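よくある質問：食器・トレイの貸出と返却（Faltotville 共用施設）

本ページは、Faltotville 共用施設で会議・行事用の食器セットを利用する団体向けの回答集である。内容は4月に改定した。旧版の申請書は受理しない。

## 1. 申請と貸出

### 1.1 申請はいつまでに行うか

利用開始の72時間前までとする。施設の休館時間も72時間に算入する。期限を過ぎた申請は、在庫があっても当日枠の扱いとなり、セットの種別は指定できない。

### 1.2 セットにはどのような種別があるか

「Damier」と「Fraser」の2種別がある。Damier は飲料のみの行事用で、カップとトレイを含む。Fraser は軽食用で、これにボウルと皿が加わる。両種別のカップは共通品であり、種別間の差し替えは窓口で処理できる。ポット、カトラリー、布類はいずれにも含まれない。必要な場合は備品申請書の別欄に記入する。

### 1.3 1回に借りられる数量の上限はいくつか

1団体につき60人分とする。これを超える場合は、利用日を分けるか、別の団体名義で申請する。ただし同一行事に対する複数名義の申請は、合算して上限を判定する。

### 1.4 色や形を選べるか

選べない。年度により調達ロットが異なるため、同一セット内でも色調に差が出ることがある。色調差は交換の理由にならない。
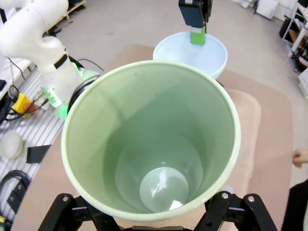 淡い緑色のカップ（内側）

### 1.5 受け取り時に確認すべき項目は何か

数量、欠け、ひび、縁の変形の4項目である。受領書に署名した後の申し出は、利用中に生じたものとして扱う。確認は窓口の台上で行い、搬出後の再確認には応じない。

## 2. 利用中の取り扱い

### 2.1 電子レンジは使用できるか

使用できない。全品目が対象である。温めが必要な食品は、利用者が用意した耐熱容器で加熱した後に移し替える。

### 2.2 熱い飲料を注いでよいか

受領書の裏面に記載した上限温度以下であればよい。沸騰直後の湯は直接注がないこと。温度計は窓口で貸し出す。

### 2.3 トレイに載せる量に制限はあるか

水平に両手で持てる範囲とする。カップとボウルを同じトレイに載せる場合は、重いものを中央に寄せる。カップの積み重ねは、空の状態に限り3個までとする。飲料が入ったカップを載せたまま、トレイ同士を重ねてはならない。

配膳台を使う場合、トレイは台の縁と平行に並べ、持ち手を通路側に突き出さない。隣接するトレイの間隔は規定しない。 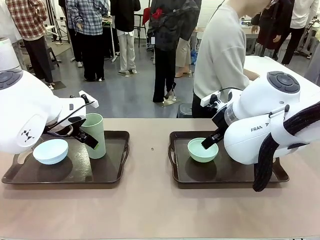

### 2.4 屋外で使用できるか

中庭までとする。敷地外への持ち出しは認めない。雨天時に中庭で使用した場合は、返却前に水気を拭き取ること。

### 2.5 利用中に破損した場合はどうするか

使用を中止し、破片を集めて窓口に届ける。破片を一般ごみに混ぜないこと。届け出のない破損は、返却時の検数で不足として計上する。費用は次のとおり扱う。

- 通常使用での破損：1回の利用につき1個まで免除
- 2個目以降：品目別単価による実費
- 紛失：個数にかかわらず実費

単価表は窓口に掲示する。代替品の持ち込みによる弁済は受け付けない。

## 3. 洗浄と返却

### 3.1 洗浄は利用者が行うのか

予洗いのみ利用者が行う。食品残渣を取り除き、水またはぬるま湯で流す。本洗浄は施設側で実施する。研磨剤入りの洗剤と金属たわしは、表面に傷が残るため使用できない。

### 3.2 茶渋や着色が落ちない場合はどうするか

そのまま返却してよい。施設側で洗浄剤 Ralamix による浸け置きを行う。標準の浸け置き時間は18分で、落ちない場合は一度だけ繰り返す。塩素系漂白剤は Ralamix と併用できないため、利用者による漂白は禁止する。

### 3.3 拭き上げに使う布の指定はあるか

糸くずの出にくい布であればよい。窓口の備え付け布を使った場合は、広げて乾かしてから返却かごに入れる。布を湿ったまま畳んで置くと、臭気の原因となる。台上に敷いて使う場合は、折り目を伸ばす必要はないが、

- 端を通路側に垂らさない
- 筒状の容器など倒れやすいものは布の中央付近に置く

の2点を守ること。
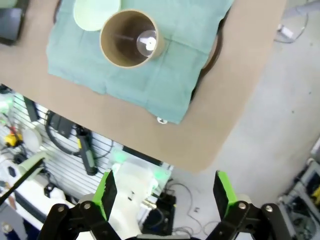
布の上での自然乾燥は30分を限度とし、それを過ぎたら乾燥棚に移す。乾燥棚が満杯の場合は窓口に申し出る。床や椅子の上を仮置き場にしてはならない。

### 3.4 返却場所と時刻はどこで確認できるか

受領書の右下に印字してある。時刻は行事の終了時刻ではなく、予洗いと検数を含めた完了時刻である。遅れる場合は、印字された時刻より前に連絡する。連絡のない遅延が2回あった団体は、以後の申請を当日枠に限る。

### 3.5 返却時の並べ方に決まりはあるか

次の順で行う。

1. トレイを返却台に置く。向きは問わない。
2. 品目ごとにまとめ、種類の異なるものを重ねない。
3. 受領書の数量欄に返却数を記入する。
4. 係員の検数が終わるまで、その場で待つ。

検数前にトレイを空けて積み上げると、数え直しになる。60人分の検数には15分程度を見込むこと。
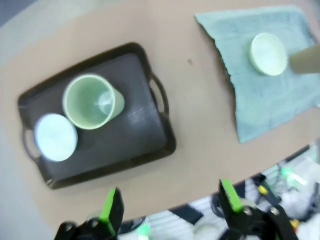

濃い茶色のトレイ（両端に持ち手用の開口）

## 4. 在庫と管理

### 4.1 在庫はどの程度あるか

貸出可能なカップは、4月の棚卸し時点で約107個である。洗浄中および点検中のものは含まない。ボウルと皿の在庫数は公開していないが、申請時に窓口で回答する。

### 4.2 廃棄の基準はあるか

縁の欠け、貫通したひび、自立しない変形のいずれかに該当したものを廃棄する。表面の微細な傷や点状の汚れは、洗浄後に残っても継続使用の対象とする。

### 4.3 団体所有の食器を保管してもらえるか

保管は行わない。行事後に残された私物は、遺失物の規定に従って処理する。

### 4.4 本ページの内容について問い合わせたい

備品担当 Wayne Gagnon 宛てに、窓口備え付けの照会票で提出する。電話では在庫の有無のみ回答する。規定の解釈に関する照会には、書面で回答する。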